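Workshop > Builds > Handheld gripper > Checks
Filed under: Home Robotics, Safety Checklists

Pre-use check, hand-held gripper, cloth folding build
Checked by: Ketsara Limsakul
Date: 10/04/2026

1. Pivot pins seated, caps on – OK. Went over them all with the small driver.
2. Linkage arms move freely – OK, bit stiff on the left. Grease next time.
3. Blue finger pads, glue and wear – OK. No lifting.
4. Pinch points – FAIL on labeling. Wichai caught a knuckle in May, still no sticker.
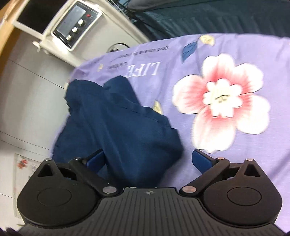
5. Grip force on fabric – pass at setting 12. Dont go to 17, it marks thin cotton.
6. Hair, sleeves, lanyards clear – OK. Orathai reminded re: bracelet.
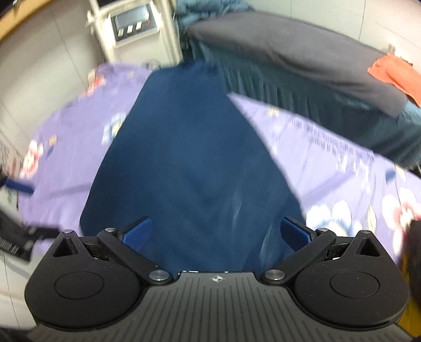

7. Cables and trip hazards – walk the floor before every run, not just the first.
8. Log saved – yes, run 292. Copy to the Starnent drive not done.

Comments: safe to use, hands only, no kids in the room. Item 4 open – Pongsak has the label tape. Left arm needs anther look before we go on to towels.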